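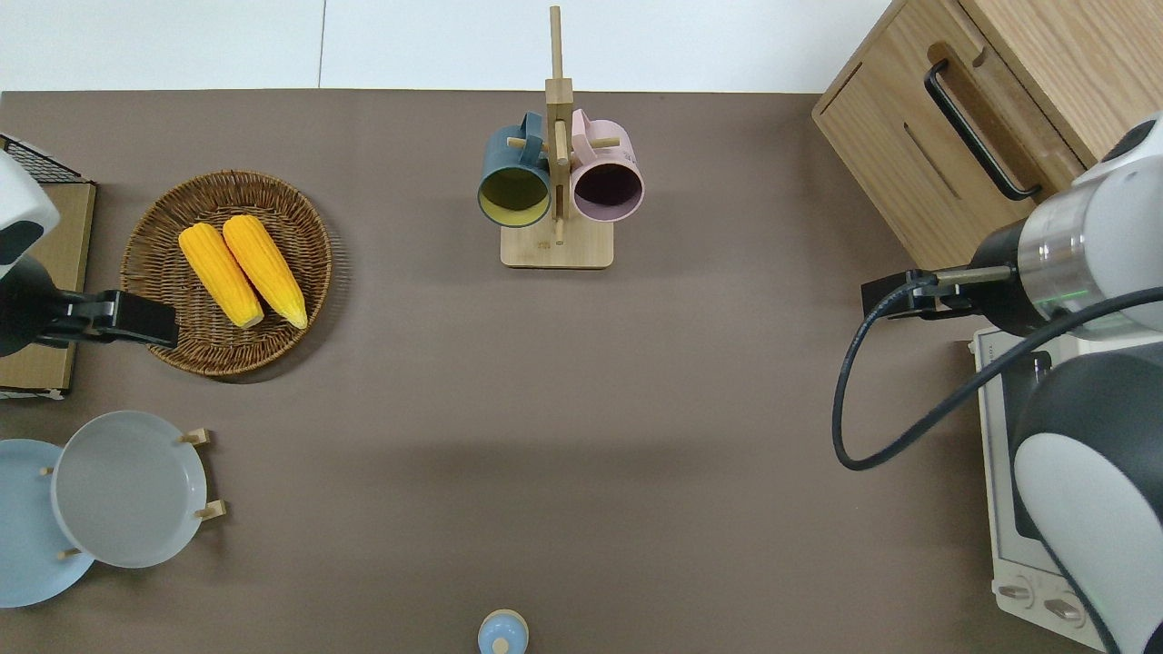 How many mugs should you hang on a mug tree?
As many as it has pegs, if they are small, and fewer if you are the sort of household that drinks coffee by the pint. Most people own both sorts of mug and find the answer by trying.

Marciniak Mug Tree
Item 554
Light bamboo-colored wood, rectangular base, short crosswise pegs

A mug tree is a post with pegs in it. We have been selling them at Maditz long enough to know that there isn't much to add, and that a product page is expected to add it anyway.

The Marciniak is named for Iwona Marciniak, who drew it on the back of a delivery slip and has been asked to sign things ever since. She wanted a tall post so the upper mugs would clear the lower ones, and a base with corners so it would sit square against a wall. The first version had a round base. It rolled nicely when dropped, and that was the end of the round base.

Mugs hang by the handle with the mouth tipped down. This keeps dust out and shows off the inside, so if you bought the kind with a different color in there, you finally get some use out of it. Teal outside with yellowish olive inside looks well against the pale wood. So does pink over plum. Plain white also works, and we will not think less of you.

What fits
Ordinary handles that take two fingers or more. Espresso cups with those tiny loops will not go over the peg, however firmly you feel about it. Very heavy stoneware should go on the lower pegs, one to a side.

Care
Wipe with a damp cloth, then a dry one. Keep it out of the dishwasher. Rub in a little food-safe mineral oil when the wood starts to look thirsty. Hang mugs up dry, or put a towel under the base.

In the box
The post, the base, 2 screws, a spare screw cap and a folded sheet of directions in 6 languages, all of which say to put the post in the base. You will need your own screwdriver.

Goes with
The Grerdale plate rack holds plates on edge between wooden pegs and lives happily at the other end of the counter. For corn, onions and the rest of whatever came home from the market, see the Jekthorpe round basket.

Returns
Send it back unused within the month. Used ones go to Maeve Brennan at the repair desk, who will replace a snapped peg for the price of postage and wants to know what you hung on it.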